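December 10, 2019
Bench log, Rorkeck cell (the simulated one)

Spent most of the day on the gripper setup in the dining room sim, so this is long. Hülya, skip to the bit about the finger offsets if you're in a hurry.

Since October the grasp on the shaker has been flaky, and I kept blaming the policy. Well, yesterday evening I finally opened the cell config side by side with the old one from Amoron and found the hand was loaded with the previous finger lengths. Same arm, same mount, wrong fingers! So every grasp height we tuned this fall was tuned against a number that was wrong to begin with. I've put the right ones in and started over from the home pose.

First thing I checked was whether the tips come in at the right spot on the object. I stopped the run at the grasp and turned the view so I could see the fingers against the tabletop and the plate.
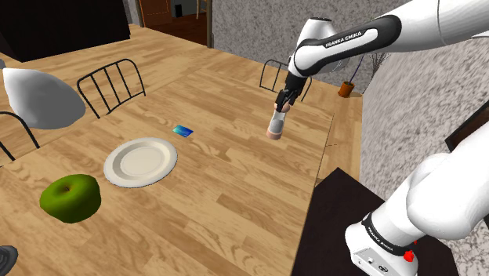
Fingers at the top of the shaker, new offsets, run 17.

Much happier with that. The shaker is standing a little tilted, and I'd like to know why before I call it done. My guess is the contact friction on the finger pads, which Şükran raised for the mug tests and I never put back. I wrote the old value on the whiteboard and then (of course) wiped the whiteboard. Şükran, if you have it in your notes, please send it over.

Next was the wrist camera. After a finger change the view has to be set again or the tips end up in the wrong place and the grasp check reads garbage. I went back and forth on the tilt for most of an hour. What I want is both tips in view, one on either side of the object, with enough floor showing past it that the depth check has something to work with. The rounded end of the shaker takes up a lot of room down at the bottom, but I can live with it.
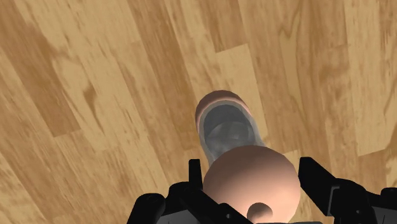

Notes and screen grabs: Şükran Canpolat and Hülya Türkmen

The body of the shaker is see-through gray, and I suspect that's where our depth holes come from. I turned on the fallback that uses the two solid pinkish ends and ignores the middle. Ran it 2 times by hand, stepping slowly, then left a batch of 600 going over lunch with the random start poses on. The log said 401 when I came back — not a crash, just the slow machine being slow. I moved the rest to the Demirtaş box, where it should have been all along.

While that ran I cleaned up the base. The arm sits on its own dark pedestal next to the table, and in our file the pedestal height was typed in by hand in three different places. Three! Now it's one value at the top and the other two read from it. If you change it, change it there and reload the whole cell, please don't nudge the arm. I also tightened the keep-out box around the chair nearest the base, which had been drawn so generously that the planner was taking silly detours.

Then a look from across the table with the place target on the plate:

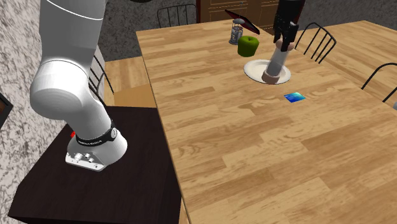
Shaker held over the near rim of the plate, leaning. Apple and the second vessel behind.

So the lean is still there in the hand, top farther right than the bottom. Could be the friction again, could be that I'm closing too near the top. I'm going to try 2 mm lower tomorrow before touching anything else, one change at a time for once. The lower end is at the front of the plate and I want it farther in, so the place target needs a shift too, but that can wait until the lean is sorted out.

Left to do:
Get the old pad friction value from Şükran.
Rename the hand file so it has the finger type in it.
Ask Akport if their copy of the cell has the same wrong lengths. I bet it does.
Delete my test folders from the shared drive (sorry).

Config is saved under the Rorkeck name with today's changes in the comments. The old one is still there with "old" on the end, don't load it.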